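Pillow pack

A pillow pack (also called a pillow bag or flow-wrap pouch) is a sealed bag made from a single sheet of flexible film. The film is formed into a tube, closed along its length with a back seam, and then sealed across the top and bottom. The name comes from the shape of the filled bag, which is thick in the middle and flat at both ends. Pillow packs are used for dry foods such as pasta, rice, snack chips and instant noodles, and for small hardware and paper goods.
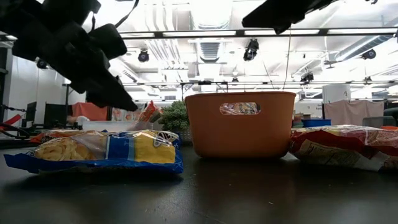 4 min read

Construction

A pillow pack has three seals. The back seal, or fin seal, runs down the middle of the rear panel. The two end seals run across the full width of the bag and are usually crimped with a ribbed pattern, which helps the layers of film grip each other. The ends may be cut straight or with a zigzag edge. A zigzag edge gives the user a starting point for tearing, so a separate notch isn't needed.

There are two common kinds of back seal. In a fin seal, the inner faces of the film are pressed together and the resulting flap is folded to one side. In a lap seal, one edge of the film overlaps the other, so that an inner face meets an outer face. A lap seal uses slightly less film but works only when both faces can be heat sealed.

Unlike a gusseted bag, a basic pillow pack has no folds at the sides or bottom. It does not stand up well and is normally displayed lying flat, stacked in a tray or hung from a punched hole in the top seal.

Materials

Most pillow packs are made from polypropylene, polyethylene or a laminate of two or more films. Oriented polypropylene is clear and stiff and is widely used for dry goods. Polyethylene is softer and seals at a lower temperature. Where the contents must be kept from light, oxygen or moisture, a metallized layer may be added.

Printing is generally done on the roll before the bags are formed. On laminates the ink is often placed between two layers, where it cannot rub off. Part of the film may be left unprinted to make a window. Registration marks along one edge of the roll tell the machine where each bag begins and ends.
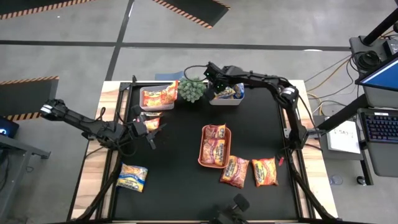 Filling and sealing

Two types of machine make pillow packs. Vertical machines pull the film down over a forming tube and drop the product in from above. They suit loose goods, which can be weighed or counted into each bag. Horizontal machines carry the product along a conveyor and wrap the film around it, and are preferred for solid items such as bars, soap and blocks of dried noodles.

Speed depends on the product, the bag length and the film. The Kudo vertical machine, a mid-sized model sold to regional packers, is rated at 80 bags per minute. The larger Idirell line, which runs horizontally, is rated at 192. Actual output is usually lower, as rolls have to be changed and the sealing jaws cleaned.

Common faults include wrinkles in the end seal, product caught between the jaws, and back seals that drift away from the center of the panel. Leaks are most often found where the back seal crosses an end seal, the point at which the film is thickest.

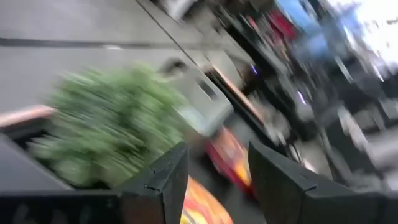 Sizes and ordering

Bag width is set by the forming tube or forming box, while length can be changed at the machine controls. For this reason packers tend to keep a small number of widths and vary the length. Film is sold by weight or by the roll. The supplier Clesisano lists 218 stock films, and a standard roll from its Kukex range yields 2,838 bags at the shortest length.

Film width must cover both panels of the bag plus the back seal. A packer moving from a lap seal to a fin seal may therefore need a wider roll for the same finished bag.

Disposal

Bags made from a single type of plastic can be recycled in places that accept flexible film. Laminates are harder to process, as their layers cannot easily be separated. In a trade handbook on film packaging, Gheorghița Filip and Iulian Bratu recommend single-material film for dry goods with a short shelf life and laminates for products stored over long periods.

See also

Gusseted bag
Heat sealing
Stand-up pouch
Shrink wrap

This page was last edited on March 5, 2020.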